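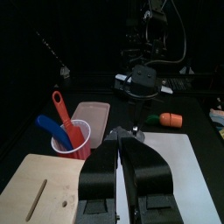 About Maillard

210 shares
6 comments

Maillard is a cooking school for people who want to get good at supper. We teach evening and daytime classes for grown-ups in Jumport, in a 700-square-foot kitchen at 710 Dreltholm Street, and we've been having a wonderful time doing it!

The name comes up at almost every first class, so let's start there. The Maillard reaction is what goes on when proteins and sugars in food meet enough heat and start to brown. It's the crust on bread, the dark edges of a roasted carrot (yes, carrots have a little protein too), the smell of onions on the stove, and a good part of why coffee tastes like coffee. It was named after a French chemist, and you say it "my-YAR," more or less. We answer to "Mallard" too. Somebody gave us a duck-shaped oven mitt and it hangs by the door.

We picked the name because browning is the thing most home cooks are too shy about. They pull the chicken when it's the color of a manila envelope. They stir the mushrooms every ten seconds. If you come away from your first night with us willing to leave a mushroom alone in a hot pan until it smells nutty, we'll be thrilled, and so will you.

How it got going

The school was started by Ayana Mersha, and the rest of this page is in her words, because she wrote it and we couldn't get her to stop (her joke, not ours).

I grew up over a restaurant. My aunt ran it and my mother did the books at the end of the counter, and I was put to work peeling garlic before I could see over the sink. I loved it and I was sure I'd never cook for a living. I went off and worked in a title office for years, looking up deeds and easements, and I was pretty good at that!

What pulled me back was other people's dinners. Friends would have me over and I'd end up in the kitchen, leaning on the counter, saying "can I just show you something?" Most of them were patient with me. One of them told me I should charge, mainly to make me sit down, and that was more or less the beginning. I rented the church kitchen on Brusamby Road one night a week in March and taught a class on onions. Only onions. We sliced them, sweated them, burned a batch on purpose, pickled some, and cooked one pot down so far that it turned to jam. People went home with their coats smelling like a hot dog stand and wrote to ask what was next.

Next was eggs. Then beans, which I still think is the best class we offer and which is always the last to fill up. I'm not bitter! Please take beans.

We stayed at Brusamby Road until we'd outgrown the one good burner, and then the old upholstery shop on Dreltholm Street came up for rent. It had a tin ceiling, terrible floors and the most beautiful north window, and I signed for it the same afternoon. We kept the ceiling and the window. For a long while after we opened I kept finding upholstery tacks in the cracks by the back wall, and I still have a jelly jar full of them.

What we teach

Our classes are built on one ingredient or one method at a time. There's a soup class and a rice class. There's one called Cabbage, which used to be called A Night of Brassicas and did terribly under that name. We do roasting, braising, frying in a shallow pan, and what to do with a whole chicken over several days. In the cooler part of the year we add flatbreads, and I teach a few nights of the Ethiopian food I grew up eating, starting with the long, slow, dry-cooked onions that go under so many of the stews. (You see where the onion thing comes from.)

We don't teach fancy plating, and we don't do cake. I admire cake people enormously and I'm not one of them.

Recipes are handed out at the end of the night, on paper, and they're short. I'd like you to spend the class looking at the food and smelling it and poking it. Timers are allowed, but I'll ask you to guess first. You'd be surprised how fast a person's nose gets smart. By the third or fourth class people lift their heads up all at once when the garlic is ready, like deer.

A note on knives, as it's the question we get most by email. You may bring your own and we'll help you sharpen it. You may also use ours. Our house knives are plain and cheap and very sharp, and I'd put them up against anything for getting through a butternut squash. If you're left-handed, say so when you book, and we'll put you at the end of the counter where your elbow has some room.

Classes are small. We take six students at a time, and that's on purpose. Six people can all stand around one stove and see into the pot. I've tried it with more and somebody always ends up in the back looking at a shoulder.

What a night is like

You come in and put your coat on a hook. There's tea, and something to nibble on so you aren't cooking on an empty stomach (usually toast with whatever the last class made too much of). We talk for a few minutes about what's on the counter. I like to have everyone taste the raw thing first when it's safe to, so you know where you started: a bit of raw fennel, a leaf of the kale, a pinch of the flour.

Then we cook. It gets loud. There's a certain amount of running to the sink. Things do go wrong, and I love it when they do, because a broken sauce in a room full of people is so much more useful than a perfect one. We fix it together or we eat it anyway. Some of our best dinners have been a rescue. We once turned a scorched lentil soup into fritters by leaving the bottom of the pot well alone and adding a frightening amount of cumin, and I get asked for that recipe even now.

Everybody sits down at the end. This part isn't optional! The table came with the building and seats all of us if we tuck in, and I won't have people packing their food into boxes and heading out into the dark without a proper bite. It's also when the real questions come out. How long can I keep cooked rice? Why does my sister's gravy taste better? Is it all right that I hate cilantro? (A couple of days in the fridge, she's browning her bones, and of course it is.)

Who comes

All kinds of people, and I mean that. We've had nurses coming off a shift, newlyweds, people who are newly on their own and tired of cereal, a whole bowling team, and a retired mail carrier who had never cooked a vegetable in his life and who now brings me squash. You don't need to know anything. If you know a lot, you're welcome too, and I may put you in charge of the rice.

If you have a food allergy, please write to us before you book, and tell us how serious it is. It's a small kitchen and I'd much sooner swap you into the right class than worry all night. Most of our classes can be made without meat and several have none to begin with. The shop has one step at the front, and we have a ramp for the side door, which is wide and opens right onto the kitchen.

Things we care about

Salt, added early and tasted often. Dried beans. Saving the heels of cheese. Using the whole bunch of parsley, stems and all, and not letting half of it turn to slime in the drawer. Cast iron, without the fussing (you can use soap!). Cooking for one person as if that person matters. Leftovers on purpose. And browning, always browning, a little further than you think you should go.

We buy from the growers at the Jumport market when they have what we need, and from the regular grocery store when they don't, and I make a point of telling students which is which. A grocery store carrot roasted hard in a hot oven is a lovely thing to eat.

Come and see us

The new class list goes up at the end of every month, on this site and on the chalkboard in the north window. If a class is full, put your name down anyway. People get colds and babysitters cancel, and we work down the list in order. If you're walking by and the lights are on, knock! If we're mid-class somebody will wave a spoon at you, and if we aren't, there's usually a pot of something on the back burner that needs a second opinion.

Beans still has spots.

Ayana

Page updated 12 August 2025

Share this page (210)
Comments (6)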